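Search reviews Go

Mallano Cobalt Backdrop Cloth, long-term review

The Mallano is a blue backdrop cloth sold for tabletop work. I bought two in February and have hung one behind my sorting bench for 13 weeks. The second stayed folded as a control.

Color: deep cobalt, even from edge to edge. No hot spots under the bench lamp. Compared against the folded sample, the hung cloth shows no fading I can detect by eye.

Hanging: four grommets along the top, none at the bottom. The cloth curls at the lower corners unless weighted. I clip 12 g fishing weights to the hem. Fasley includes a weighted hem on its version at a higher price.

Creasing: fold lines from shipping were still visible after 6 days. A warm iron through a cotton towel removed them in one pass. Steam alone did not.

Cleaning: lint shows immediately. A roller clears it. Machine washing on cold produced no shrinkage along the width and a slight loss along the length, within what I would accept.

Use with clutter: a saturated blue keeps its separation from mixed-color items and from black, glossy surfaces. Gray cloth did this poorly on the same bench. 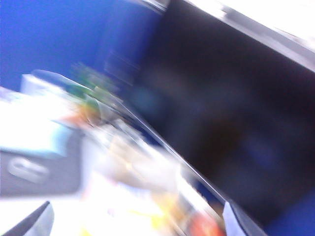
Kha Cao writes that the Steltedik cloth has grommets on all sides and needs no weights, though the blue is paler and the weave catches on rough wood.

I have not tested the Steltedik. At the price paid, the Mallano is acceptable for a fixed bench. For frequent packing, look for a cloth that creases less.

12 comments | 4 shares
Contact | Copyright Dagný Arnardóttir | Back to top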